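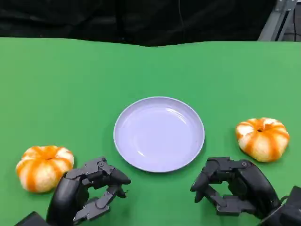 How long will a miniature pumpkin last on a table indoors?

A sound one, picked ripe and kept dry, will usually see out the autumn and often the winter as well. It goes over much faster if the skin has been nicked or the stem has been pulled out.

Home & Garden > Table

July 2021
By the Home & Garden desk

Small striped pumpkins used to come into the shops in the middle of October and disappear the morning after Hallowe'en. They now have a longer season. Florists order them for September weddings, cafes put them by the till, and plenty of people who have no interest in Hallowe'en buy a few for the kitchen table and leave them there until the Christmas things come out.

The sort most in demand is the white one with orange running down the grooves. It sits comfortably in the palm, it is flat enough at the bottom to stay where it is put, and from across a room it could pass for a mandarin with half its pith left on. Seed firms list several strains. The differences between them are slight and mostly come down to how much orange there is and how deep the ribs go.

At Drirnier, a smallholding on the heavy ground outside Stotside, they have been growing them for 6 years. The first crop went in at the end of a row of courgettes to use up a packet of seed. The courgettes made very little at the gate that year and the pumpkins sold out, so the courgettes have been squeezed ever since. There is now a whole strip of ornamental squash along the lane side, with the striped minis taking up most of it.

In July the strip is a mass of leaf. The first female flowers open early in the month, each with a swelling behind it like a green marble, and the bees are into them before breakfast. By lunchtime the flowers have closed. A wet week at this point does more harm than a dry one. The flowers rot, the bees stay in, and the little fruits go yellow and drop. The growers at Drirnier hand-pollinate when that happens, taking a male flower, stripping the petals off and dabbing it into the female. It is slow work over a whole strip but quick enough in a garden.

Anyone with a sunny fence can grow them. The plants climb, and the fruit is light enough to hang without slings or netting. Drirnier runs its garden rows up pig wire stretched between posts, with 2 plants to each panel. On the ground they want more room and the fruit gets a pale flat patch on the underside, where it has sat on the soil. For a table decoration the patch hardly matters, though florists are fussy about it and will pay less.

It is too late in the year to start from seed, but garden centres sometimes still have a tray of leggy plants marked down. They are worth trying if the roots are not wound round and round the pot. Plant them deep, water them in, and pinch out the growing tip once it reaches the top of the fence. Feed with tomato food. Any fruit that sets after the end of summer will probably not colour up, and can come off.

Picking and drying

The skin tells you when they are ready. Press it with a thumbnail. If the nail leaves a mark, leave the pumpkin on the plant. The stalk should have started to go corky and the nearest leaves will be looking tired. Cut with secateurs and keep as much stalk as possible. People do like to pick them up by the stalk, and it does snap off, and what is left is a small dark hollow in the top. That can look quite pretty, but it lets damp in, so use those ones first.

After cutting they need drying off in warm air. Drirnier uses the staging in a polytunnel once the tomatoes have finished. At home a sunny windowsill will do, or the top of a wardrobe in a room that gets the sun. Turn them over halfway through. The stripe is at its brightest when they are first cut, and it softens as the weeks pass. The white goes towards cream. Some people prefer them like that.

Wipe them with a cloth wrung out in water with a splash of vinegar, and dry them straight away. Varnish is sometimes recommended. The Drirnier view is that it makes them shiny and does nothing else, and that a varnished pumpkin going bad on the inside gives no warning at all until it is picked up.

Keep them off radiators, off stone floors and away from the fruit bowl. Check underneath every so often. One soft spot means the compost heap.

On the table

Jesader, the tableware shop on the market square in Stotside, began putting pumpkins out among the plates a few autumns ago and found that customers wanted to buy the pumpkins. It now takes a standing order from Drirnier and sells them from a crate by the door. The shop also spends a good deal of time telling people to buy fewer of them.

The usual mistake is a heap. A heap down the middle of a table looks generous in a photograph and gets in the way of the potatoes. The staff lay their own display with very little: a cloth, a plate, one pumpkin on either side and slightly out of line with each other. The pumpkins are round, the plate is round, and the eye does the rest.

Colour makes a bigger difference than quantity. Orange and white fruit on a white cloth looks washed out by candlelight. Brown and rust cloths, which is what most people reach for in autumn, swallow the stripes. Green is the one that works. A strong, flat, bright green sounds alarming on paper and most customers have to be talked into it, but it picks up the orange at once and makes the white look clean. It does not have to be good linen. A length of cheap plain cotton from the market will do, and so will a paper roll if children are coming.

The plate should be quiet. Jesader sells a glazed range called Dinsa, in soft greys and lilacs, and the palest of the colours is the one it puts with pumpkins. Plain white is just as safe. Patterned plates are harder, particularly anything with a fruit border, and gold rims are best saved for December. A shallow plate with a raised edge suits the shape better than a flat one. The rim repeats the curve of the fruit without anyone having to notice it.

Leave the plates bare until the food arrives. There is a fashion for sitting a pumpkin in the centre of each plate with a name card pushed into the top. It looks well enough for as long as it takes people to sit down. Then everyone has to find somewhere to put a pumpkin, and the first course goes cold while they do it. To the side is better. If there are to be place names, a luggage label round the stalk will hold, and the guest can take the whole thing home.

For a long table, work out the number before buying. Jesader suggests one to a person with a couple over for the sideboard, so a supper for 9 does not need a great many. At a small table, one between two people is plenty. Put the ones with good stalks where they will be seen from the side and the ones without where people will look down on them. The tops are often the best part, with all the stripes running in to the one point.

Lighting is a matter of taste. A single lamp from above and to one side gives the ribs some shadow and shows the shape. Overhead light flattens everything, and a dark wall or a drawn curtain behind the table helps more than another candle. If candles are used, keep the flames well clear of dried stalks, leaves and anything papery.

What they cost

At the Drirnier gate last autumn they were 5 for the price of one carving pumpkin, and they were still cheaper than cut flowers by the time they had lasted into the new year. Shops charge more for them singly. Look the fruit over before paying. The skin should be hard all over, with no dull patches round the base, and it should feel heavy for its size. A light one has started to dry inside, and may carry on to become a hollow shell that rattles, or may simply collapse.

Can you eat them?

Some of them. Seed sold as edible will give edible fruit, and a small pumpkin with the lid cut off and the seeds scooped out can be baked in about 40 minutes and filled with something savoury. Fruit sold as ornamental should be treated as ornamental. Gourds and decorative squash can be very bitter, and the bitterness comes from compounds that will make you ill. Taste a scrap of raw flesh if there is any doubt, and spit it out and throw the lot away if it is bitter. The same goes for plants grown from saved seed. Squashes cross readily with each other, and a pip from a striped mini that flowered beside a gourd could turn into anything.

Drirnier buys fresh seed every spring for that reason. The plants that come up by themselves on the compost heap are allowed to stay, and their fruit goes in the crate by the gate marked for decoration only. This year there is one with leaves as wide as a dustbin lid and, so far, no flowers.

Drirnier opens its gate stall from the middle of September, mornings only. Jesader expects its first crates shortly afterwards and will put a few by for regular customers who ask at the counter.

Contact the Home & Garden desk | © 2021 All rights reserved | Back to top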